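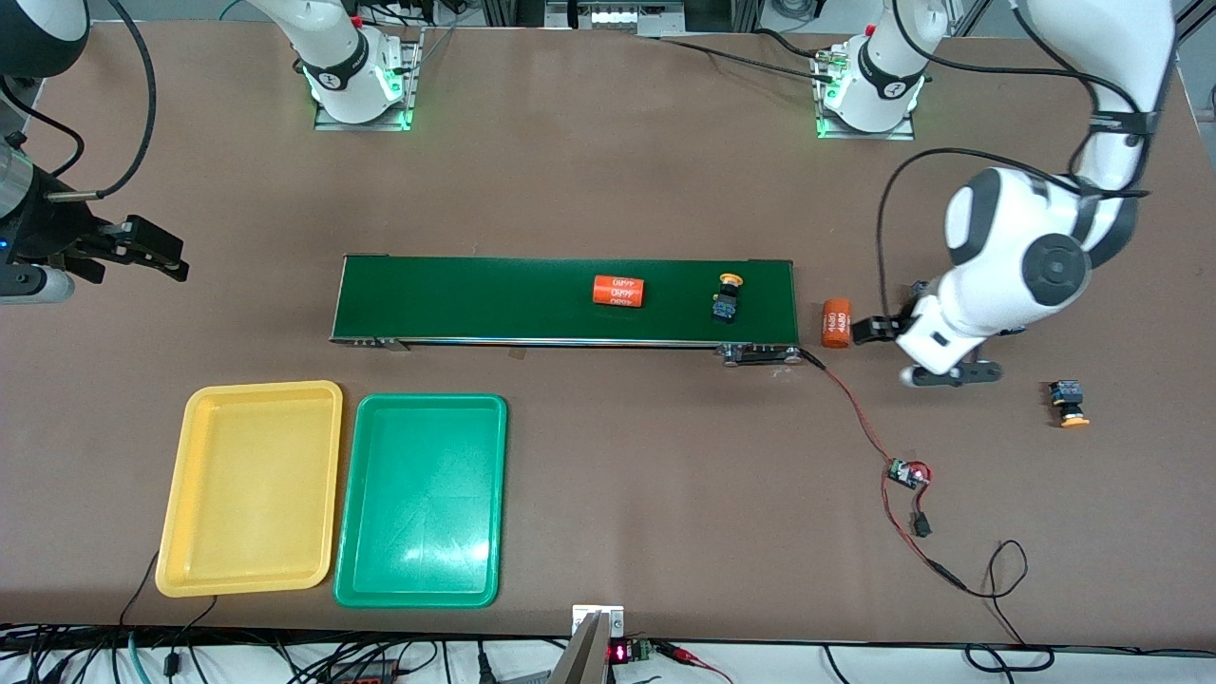
零件台整理记

拖了整个冬天的事,这个月总算动手了:把工作间里那张放零件的桌子从头到尾收拾一遍。

起因很小。上个礼拜我要找一颗M4的内六角螺丝,明明买过一整盒,翻了三个抽屉没翻到,最后在一只装干电池的饼干盒底下看见它。盒子里还有两把断了头的批头、一段热缩管、一张Juvine五金店的收据,收据上的字已经褪得看不清了。螺丝是找到了,可是前后花掉的时间比拧它多得多。

于是4月18日星期六,我把别的事都推掉,从早上开始收。

先说清空。我的办法很笨,所有小件全倒在一张旧床单上,不分种类,先让抽屉和盒子彻底空下来。以前我总是一个抽屉一个抽屉地整理,结果是东西从甲抽屉挪到乙抽屉,过两个月又挪回来。全倒出来以后看着吓人,但同类的东西第一次聚在一处,才知道自己究竟有多少。

我顺手点了数。螺丝、螺母、垫片加在一起3,873颗,其中光是自攻螺丝就有1,252颗。电线接头253个,有一多半是从旧电器上拆下来的。卷尺倒没几把,不过其中一把拉出来就缩不回去,我居然留了好几年。数的时候用的是厨房秤,先称十颗,再称一整堆,除一下就有了。小垫片太轻,称不准,只能一颗一颗数,数到后来眼睛发花。

再说分类。网上有人按长度分,有人按用途分,我两种都试过,最后按“我会怎么找它”来分。比如修柜门用的螺丝、铰链和小木塞放在一起,虽然它们规格完全不同,但我每次修柜门都要拿这几样。机牙螺丝另外放,从M2到M8,每种规格一个小格。垫片跟着螺丝走,不单独成盒。这样做有一个缺点,同一种垫片会出现在好几个地方,补货的时候要多看几眼。我觉得可以接受。

电池单独说一下。圆柱形的可充电电池我以前和螺丝放在一个铁盘里,现在想想有点后怕,万一金属件把两极搭上,后果很难说。这次全部挑出来,两头用绝缘胶带贴好,立着放进带隔板的塑料盒,盒盖上写了日期。鼓包的和漏液的另外装袋,星期一送去回收点。剩下的用万用表测一遍电压,把数字写在胶带上,过几个月再测,掉得厉害的就不要了。不同牌子、不同新旧的不混着用,这条我以前知道,但没照做。

盒子换了一批。原来用的是各种食品盒,大小不一,叠不稳,透明的那几只也早就发黄。这次买的是Delitz的分格盒,十九个,一次买齐,免得以后同款停产配不上。用下来,盖子扣得紧,翻过来小垫片也不串格,这一点比我以前用过的都好。不满意的是隔片太松,插上去以后稍微一碰就歪,我拿双面胶在底下粘了一下。价钱不算便宜,同样大小的Koval便宜三分之一,可是我手里那只Koval的扣子用了不到一年就断了,所以没再买。

除了分格盒,桌上还留了两只浅托盘。托盘这个东西我用得最多。拆东西的时候,拆下来的零件按顺序从左往右摆进去,装的时候倒着拿。另一只空着,专门放“不知道是什么”的零件。规矩是放满为止,满了就坐下来逐个认,认不出来的扔掉。以前这些东西散在桌子各处,每次擦桌子都要绕开。

标签我没有买标签机,用的是白色美纹纸和油性笔。字写大一点,贴在盒子的短边上,叠起来也看得见。第一遍写得太细,什么“沉头十字不锈钢”,一条标签写不下,后来改成只写规格和头型,材质一看就知道。写错了撕下来重贴,也不心疼。

桌面本身费的工夫反而少。棕色的台面上有几圈杯子印,还有一块以前滴的胶。杯子印用湿布加一点洗洁精擦得掉大半,胶用塑料刮片慢慢铲,没敢用刀。擦完晾了一个钟头,颜色比记忆里浅一些。我本来打算铺一张垫子,想了想还是算了,小零件掉在软垫上不弹是好事,可是垫子边缘总是翘,垫片钻到底下去就更难找。

电源线也理了。插排原来放在桌面上,现在用两颗螺丝挂到桌沿后面,线沿着桌腿下来,用魔术贴扎好。魔术贴比扎带好用的地方在于可以反复开合,我隔三差五要换设备,扎带剪了一地。线头两端各贴一小条纸,写上是谁的线,拔的时候不会拔错。

中午出去吃了碗面,顺路到Follwood的旧货市场转了一圈,想找一个浅抽屉的木柜。看到一个合适的,可是抽屉底板有虫眼,摊主又不肯让价,就没要。空着手回来,继续贴标签,一直贴到天黑。

收完以后桌上只剩下两只托盘、一盏灯和笔筒,分格盒都上了墙边的架子。扔掉的东西装了一个大号垃圾袋,主要是生锈的钉子、断掉的钻头和来路不明的塑料件。有几样犹豫很久,比如一套只剩一半的套筒,最后还是留了下来。

用了几天,有两个地方要改。一是常用的M3和M4放得太高,每次都要踮脚,得换到中间那层。二是“不知道是什么”的托盘已经快满了,比我预想的快得多,周末要腾出时间来认一认。

另外有人问过我,螺丝按公制分好以后英制的怎么办。我手上英制的很少,全部装在一只小玻璃瓶里,瓶身上贴了“英制”两个字,混不到别处去。要是你那边英制的多,还是单独用一盒,盒盖颜色最好也换一种。

下次写架子。现在这个架子中间那层有点往下弯,我打算在底下加一根横撑,木料已经量好,还没去买。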